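Flidari - registros de la jornada de puertas abiertas

README del conjunto de datos, versión 2

Contenido

El conjunto reúne las grabaciones hechas durante la jornada de puertas abiertas de abril en el taller de Jurnar. Los visitantes vieron la demostración de tareas domésticas con pinzas de mano y, si lo pedían, grababan sus propios intentos. Son 40 sesiones y roughly no se ha descartado ninguna por calidad. Las sesiones fallidas llevan el valor "incompleta" en el campo estado.

El total ronda los 2000 episodios cortos. Cada episodio corresponde a una sola tarea, desde que el operador levanta la pinza hasta que la vuelve a dejar en reposo.

Organización de la demostración

La visita se dividió en 4 turnos, todos por la mañana. En cada turno un operador de Jurnar ejecutaba primero la tarea completa y después cedía la pinza. Las instrucciones eran verbales y no se leyó ningún guion, de modo que la duración de los episodios varía bastante entre turnos.

Tareas incluidas:
abrir y cerrar puertas de armario
recoger prendas y paños
guardar objetos en el interior de un mueble
colocar objetos sobre una encimera
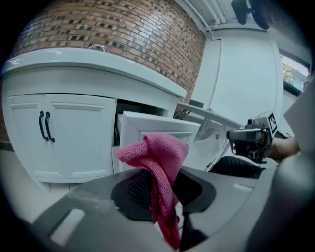

Las etiquetas de Flidari se asignan por episodio y constan de verbo, objeto y lugar. El vocabulario de objetos es cerrado; los sinónimos se corrigieron a mano antes de publicar. El estado de las puertas se anota aparte, una por una y de izquierda a derecha según la vista de la cámara: un mueble blanco con dos puertas cerradas y la tercera abierta hacia el operador se codifica como C-C-A. El contenido del armario no se etiqueta cuando el interior queda en sombra. Los tejidos reciben solo color y clase general, por ejemplo "punto, rosa", sin indicar de qué prenda se trata.

Estructura de carpetas

episodios: vídeo y trayectoria de cada intento
etiquetas: un archivo de texto por episodio
calibracion: parámetros de lente por turno
notas: observaciones de los operadores

Los vídeos se entregan sin corregir la distorsión. Los parámetros de la carpeta calibracion son los medidos al comienzo de cada turno. En el turno 2 hubo que repetir la medición tras un cambio de soporte; se conservan ambos archivos y el válido es el segundo.

Limitaciones conocidas

La mayoría de los participantes no había usado antes una pinza de mano. Hay pausas largas, agarres repetidos y cambios de idea a mitad de tarea. Para entrenar una política conviene filtrar por el campo estado; para estudiar errores de principiante, el conjunto puede usarse completo.

La iluminación no se controló. Los episodios con ventana en el campo de visión pueden presentar zonas sobreexpuestas - no se ha aplicado compensación.

Las trayectorias se calcularon con Okska. En los tramos en que el marcador queda oculto, la posición está interpolada y el campo confianza vale cero.

Uso y contacto

Se permite el uso en investigación y docencia citando el nombre del conjunto y la versión. La redistribución parcial debe conservar este archivo. Las incidencias de etiquetado se envían al repositorio de Wendt, indicando el número de episodio y el turno.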